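Backlund says its planned wind farm off Jendby will bring 362 jobs. How many last past construction? "We expect a good share to be permanent," the company's project manager told me. Pressed for a number, he gave eight.

He was no firmer on the grid link to Ivbridge, which has no permit yet. "Those talks are going well," he said. They were going well in October, too. 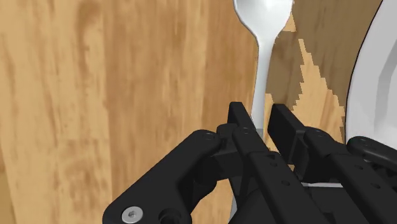

And if Grelley, the turbine supplier, walks away? "We have other options." He wouldn't name one.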